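4. Registro de demostraciones con cubos

4.1. Cargue el perfil «apilado» en Plotel y fije el límite de cada episodio en 700 pasos.

4.2. Lleve el brazo a la posición inicial con la pinza abierta. 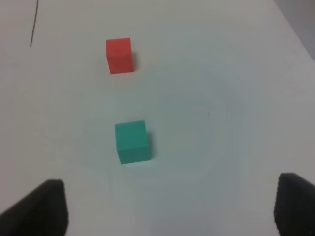 El método Arabzadeh estima la pose relativa de cada pieza a partir de la vista de muñeca, sin marcadores. La separación entre el cubo verde azulado y el rojo, con mesa blanca libre entre ambos, permite segmentarlos por color con el umbral por defecto.

4.3. Compruebe la vista fija antes de validar el episodio. 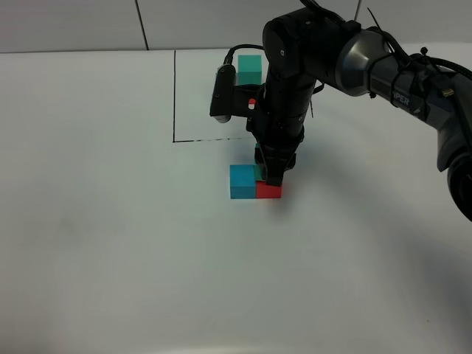 Fig. 7. Pinza sobre los cubos, vista de la cámara fija.

PRECAUCIÓN: no introduzca las manos en el área de trabajo con los motores activos.

4.4. Exporte los episodios a Kikgate. El conjunto de referencia de N. Restrepo contiene 206 episodios válidos de casi 700 grabados; los restantes se descartaron por desincronización entre cámaras. 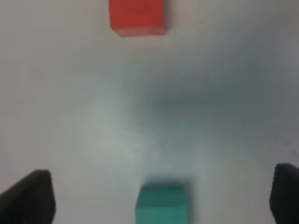 4.5. Active el filtro de nitidez solo en la fase de aproximación. Si se aplica al episodio completo, elimina también fotogramas útiles para el entrenamiento.

NOTA: el filtro no modifica los datos articulares.

Contacto: Relu Barbu, soporte Flirnico | © Flirnico | Volver arriba

Documentos relacionados
Calibración de la cámara de muñeca
Formato de exportación a Kikgate
Notas de la versión, 31/5/26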